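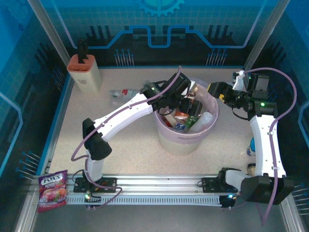
*Nistis 2 cell with both arms at the bin, enclosure with the blue circuit print.*

# Nistis 2 two-arm teaching cell

Nistis 2 is a closed work cell with two arms on one rail, made for teams who teach tasks by demonstration. Your operator shows the task, the cell records it, and you train on the recording with your own software. We build the cell at Prater and we test every unit before it leaves.

## Two ways to show a task

**Remote control.** The operator sits outside the enclosure and holds two small leader arms. Each white arm inside follows its leader, joint by joint. This is the way we recommend for work where both grippers must reach into the same place, like taking bottles and cans out of a bin or putting them in. A new operator should start with one arm only and add the second when the first feels natural.

**By hand.** Press the button on the leader box for 2 seconds and the arms become light. Now you can take the arm at the wrist and guide it. The grippers open and close with a foot pedal in this mode. Please keep the other hand away from the elbow housing, it can pinch.

You can mix both ways in one session, but please do not mix them in one recording. The files accept it, only the motion at the change is not smooth and it makes training harder.

## What is in the cell

- Two white arms with black wrists and grippers, mounted on a slotted aluminum rail
- Enclosure with aluminum posts and printed walls (plain gray walls on request, same price)
- Speckled beige floor plate, can be removed for cleaning
- Green status LEDs at the bases and at the grippers
- Purple cables with white clips along the left arm, so that the cable does not pull on the wrist
- Pair of leader arms, leader box, foot pedal
- Power supply and one spare set of gripper pads

Bins, bottles and other objects for the tasks are not included. Most customers bring things from their own kitchen or shop, and these are good to learn with.

## Recording

| | |
|---|---|
| Recording rate | 30 samples per second |
| Storage in the leader box | 4000 demonstrations of normal length |
| Weight, complete cell | 163 kg |
| Software | Ghoneim recorder, license included |

Every demonstration is saved as its own file with joint positions, gripper opening and the overhead camera view. If the operator makes a mistake, a double press on the pedal marks the file as rejected. It stays in the storage until you delete it.

## Delivery and setup

The cell arrives in two crates. Two persons need one morning to set it up, and the table under it must be flat. Check the screws of the rail again after the first week of use.

Training for your operators is given by Ximena Echeverría, at your place or at our workshop in Nikbridge. The next open course at the workshop is in March. For prices and for questions about bigger floor plates please write to Facundo Rivadeneira, sales desk, Prater.

Page updated 11/4/18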